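Starkodik Quilt Batting, Crib Roll

Needle-punched cotton batting for machine or hand quilting. No scrim. Low loft. Prewash not required; expect slight shrinkage in the first laundering. Quilt lines may be up to 8 inches apart.

Item no. 698
Weight: 200 gsm
Layers per pack: 2
Color: natural 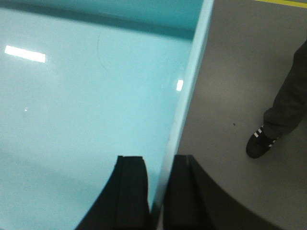
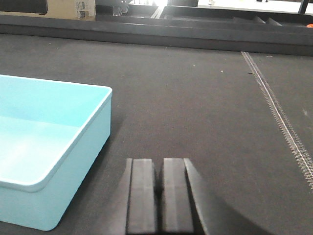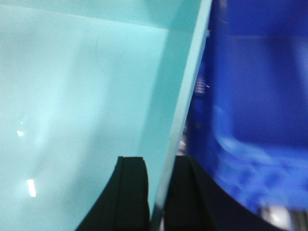
Can it be used in a rag quilt?
Cut each square smaller than the fabric so the batting stays out of the clipped seams.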